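**Gasham, August 11, 2024**

I went over to the old Moynihan building for what I thought would be a ten-minute look at some dishes, and I came home two hours later with a full notebook and a sore behind from the folding chair. So, news! The Pindano tableware library is opening up to everybody in Gasham at the end of August, and if you have ever tried to feed a crowd out of your own cupboards, you are going to want to hear this.

Quick background for anybody who missed my piece in the spring. Pindano is the little lending outfit that started out with one shelf of serving platters behind the thrift shop on Ornier Street. You borrowed a platter for a christening or a block party, you washed it, you brought it back. Until now you had to know somebody to get in on it (I only found out because my neighbor showed up to a potluck with a soup tureen the size of a bathtub). Now they have 912 pieces in the catalog and a proper room to keep them in, and anyone with a Gasham address can sign up.

Solange Dhillon runs the whole thing, and she is the kind of person who will talk to you about the rim of a plate for a very long time. I mean that as a compliment! She started collecting after her sister's wedding, when the rental company sent 70 dinner plates and not a single thing to put the bread on. "I had rolls on a cookie sheet with a dish towel over it," she told me. "At a wedding. I still think about it."

Her big push this summer has been trays and bowls, the plain everyday kind. She says people come in dreaming about the fancy stuff and then go home with something simple that they can carry in one hand and set down next to the potato salad. Before anything goes into the catalog she wants to see it out on a dark surface, because the pale colors all blur together on a white shelf and folks end up picking the wrong one.

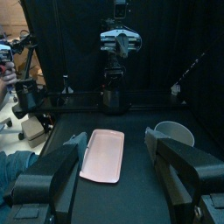
*Pale pink tray with rounded corners and a light gray bowl on the black tabletop.*

I have to say, I fell pretty hard for the pink tray. It's long and narrow enough to look right with a row of cupcakes down the middle, and the little raised rim should keep a runaway grape where it belongs. Solange likes it for another reason, she says pink makes even store-bought cookies look like you tried. I've got my name down for it already, for my book group, so hands off until September.

The gray bowls are a bit more of a workhorse. Solange sees them as the thing you reach for when you have chips, or salad, or a pile of clementines and no plan. She'll let them go out with a tray or by themselves, whichever you like.

Now the practical part. A membership costs 15 dollars for the year, and that gets you up to five pieces at a time for a week. You can ask for more if you're doing a wedding or a funeral lunch, and she told me she has never said no to a funeral lunch. Chips and cracks you just own up to and she'll take it from there. What she does get cross about is dishes coming back with food stuck on, so please, a sponge and some hot water before you load up the car. And no tape on the bottoms! Use the paper tags with the string, there's a jar of them by the sign-up sheet.

If you have dishes to give away, she'd love to see those too, but call first. Trays, bowls, pitchers and cake stands are all welcome. Mugs are not, she has nearly 70 of them already and would be very happy if you took a few home.

The entrance is on the side of the Moynihan building, past the bike rack, and the door sticks a little at the bottom so give it a good shove. Parking is free after lunch. Sign-up sheets will be out on opening day, and you'll need something with your address on it (a gas bill is fine, I asked). The thrift shop on Ornier Street will keep taking returns through the end of August for anybody who borrowed under the old setup, so if there's a platter of theirs in your garage, and I know of at least one that's in mine, you've still got time to bring it back.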